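Swift night at the Kalodbridge mill

The chimney at the old Plurkusik button works has not carried smoke since before I moved to town, and for most of the year it does nothing but lean a little and worry the insurance people. In September it fills up with birds.

Chimney swifts, to be exact. They spend the summer in ones and twos all over the county, raising their young in whatever flue will have them, and then at the end of the season they quit being private and pile into one big stack together every night until the weather tells them to go. Ours is the Plurkusik stack. I have been told there are better ones downstate. I have been told this mostly by people from downstate.

If you have never gone, the procedure is simple. You bring a lawn chair to the gravel lot on Dagdag Street half an hour before sunset. You sit facing the wrong way, discover this, and turn the chair around. For a good long while there are no swifts at all, and the newcomers begin to look at you the way people look at a dog that won't do its trick for company. Then there is one, very high, twittering. Then there are several, and you can't say where they came from.

What follows is hard to describe without waving your arms. They start circling the chimney, loosely at first, all in the same direction except for a few that have other ideas. The circle tightens. Every so often one bird drops toward the opening, thinks better of it, and peels away, and the whole crowd goes off toward the river as though the evening had been canceled. Back they come. This can go on for twenty minutes, and it is a real test of the neck.

When the first bird finally goes in, it doesn't dive so much as stall. It flutters its wings up, stops flying, and falls down the hole backward. The rest pour in after it, smoke going the wrong way. By the time it is too dark to tell a swift from a bat, there is always one bird left outside, going around by itself. I have strong feelings about that bird.

They can't perch, you know. A swift's feet are four little hooks, all facing front, and no good for standing on a wire or a branch. Inside the stack they hang on the brick like coats in a school hallway, shoulder to shoulder, propped on the stiff spines of their tail feathers. Modern chimneys with slick metal liners are useless to them. So are capped ones. The button works was built by people with no interest in birds whatsoever, and it suits them perfectly.

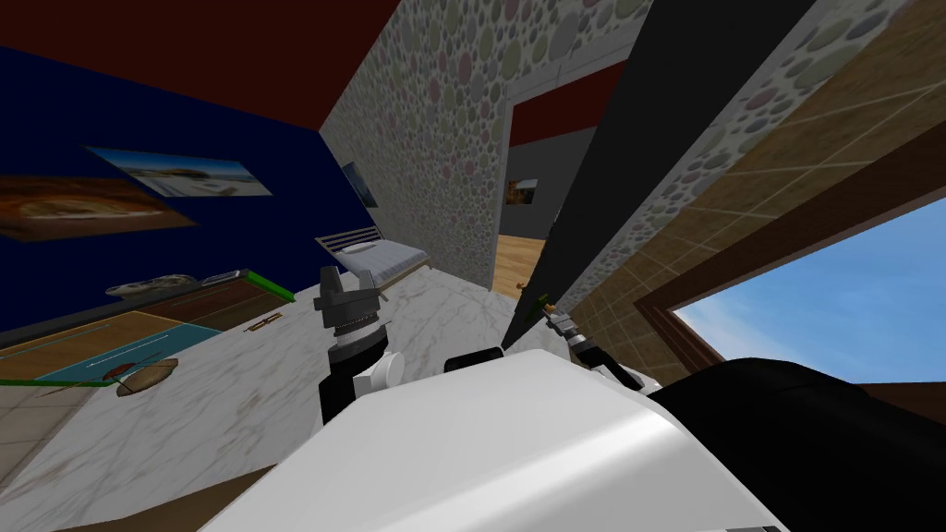 Coterier wrote in after the last newsletter to say that I had the timing wrong, that the swifts go to bed earlier under clouds, and that anybody who turned up at sunset on a gray evening, as I had advised, would have found an empty sky and a lot of folding chairs. "I was one of them," the note went on. "I had a thermos and everything. Also, it isn't a flock going to sleep, it's a flock arguing about going to sleep, and you should say so."

Both points are fair. Under heavy cloud, come early, and bring the thermos anyway. As for the arguing, I've listened for it since and I think that's about right. The chatter gets faster as the circle gets smaller, and it stops the way a dinner table stops when somebody finally stands up with the plates.

A cold front came through on Sunday and the numbers are already thinning. Any clear night with a north wind behind it could be the last one. They'll be headed for South America, the upper Amazon, on wings that look like they were cut out with dull scissors. You won't get a farewell. One evening you sit there with your chair facing the right way and the chimney is just a chimney.

A few notes for those who plan to come down while there's still something to see. Park along the fence and leave the gate clear. Keep your headlights off once the birds are circling. The hawk on the water tower is a regular and is not there for our entertainment, though on two evenings I watched it try for a swift and come away with nothing but exercise. Please don't cheer. Somebody cheered, and the hawk looked embarrassed.

If you have a brick chimney of your own and aren't using it over the summer, consider taking the cap off next spring. The birds are back by early May, they ask for nothing, and the noise of the nestlings in the flue is only alarming until you know what it is. Put the cap back on and have the thing swept once they've gone.

Weather permitting, I'll be in the lot again tonight, 9/29/20, in the green chair with the bad leg. The good chair is spoken for.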